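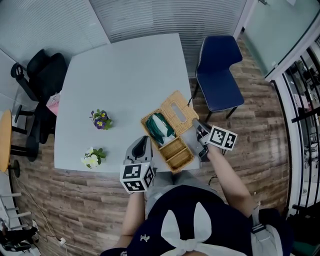
Grotari had its basket weaving open day in August 2025, and I'm still talking about it to anyone who'll listen! I'd been meaning to go ever since a neighbor came home from the last one with a bread basket she made herself (lopsided, but it holds bread).

We started in the willow shed, where the rods stand in bundles sorted by length. The smell alone was worth the drive, sort of like green tea and wet garden. Marisa Leone led our group, and she has been weaving at Mancuso, the old workshop across the yard, long enough that her hands keep going while she answers questions. The willow is cut before March, dried, and then soaked again when it's wanted. Brown willow, with the bark left on, can need 7 days in the tank. I had no idea!

Then came the part I'd been waiting for, a go at a round base. You split 3 thick sticks, push 3 more through them to make a cross, and start winding. Mine looked like a bird had sat on it. Marisa pulled out one rod, tucked it back in the other way, and suddenly it was a base. 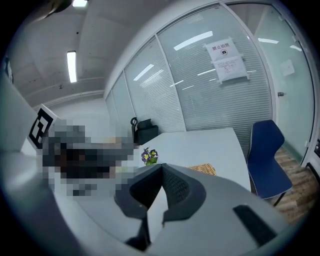
Can you go if you've never woven anything? Most of our group hadn't, and the tables at Mancuso are set up for beginners, with the rods already soaked.

Leave time for the loft, too, where they keep some 300 old baskets: eel traps, egg baskets, a cradle with a hood. I went around twice and missed the first bus back to Butberg. The next one was at 6, so I had another slice of plum cake and watched a man put a handle on a log basket.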